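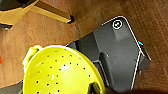
Back button focus: worth relearning at my age?

Sedard70
Posted 25 May 2021

I've shot with the shutter button doing everything for as long as I've had an autofocus camera. A chap at my club says I should move focus to the button under my thumb. I tried it for an afternoon and came home with a lot of blurred birds. Do people stick with it, or is it one of those things that gets repeated on forums? Mostly garden birds and my granddaughter's football, with a 400mm at the long end.

lockyer_lens
Stick with it. It took me a couple of weeks. You leave the camera in continuous focus all the time, hold the thumb button for anything that moves and let go when it stops. No menu diving between a perched bird and one in flight.

Make sure you have taken focus off the shutter button as well. If both buttons focus, you get the worst of both.

Darcy Trevaskis
I'll disagree. I used it for one whole season of touchline work at Stivport and went back. My thumb got tired and I kept letting go without noticing. In cold weather with gloves on it was worse. The half press works perfectly well for football, where you're tracking something nearly all the time anyway.

Sedard70
Thanks both. lockyer, I think I did leave it on the shutter too. Where is that set? The manual has it under custom controls but there are two lists.

lockyer_lens
Depends on the body. Usually there's one line for "shutter button AF" or similar, set that to off, and then a separate line where you give the rear button its job. If yours has a dedicated AF-ON button you may only need the first one.
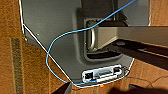

The other thing to check is release priority. With focus on the back button some bodies will fire whether the subject is sharp or not, and that could be where your blurred birds came from. Look for focus priority in the AF menu and try that for a bit.

drotadetti
Agree with Darcy on football, agree with lockyer on birds. I save it as a custom mode, so one click of the dial gives me thumb focus and the next click gives me the ordinary way. Doesn't need to be one or the other.

Darcy Trevaskis
That would drive me mad. I'd be on the wrong setting every time.

drotadetti
I was, to begin with. Went through 984 frames from a weekend in February and the first lot were all focused on the hedge. Not since though.

lockyer_lens
Darcy, were you holding the camera by the body or supporting the lens? With a heavy lens on a monopod my right hand hardly carries anything and the thumb is no bother.

Darcy Trevaskis
Handheld, mostly. I move up and down the line too much for a monopod. Fair point, it might have been different with one.

Sedard70
Found it. Shutter AF was still on, and it was set to release priority. Both changed. Had half an hour with the blue tits and there's a good deal more in focus, though I still forget to press the thumb button when I'm in a hurry. I'll leave it like this for birds and use the half press at the match.

lockyer_lens
Sounds sensible. What shutter speed were you on for the blue tits?

Sedard70
1/400. Too slow?

lockyer_lens
For blue tits, yes. Go a lot faster and let the ISO climb.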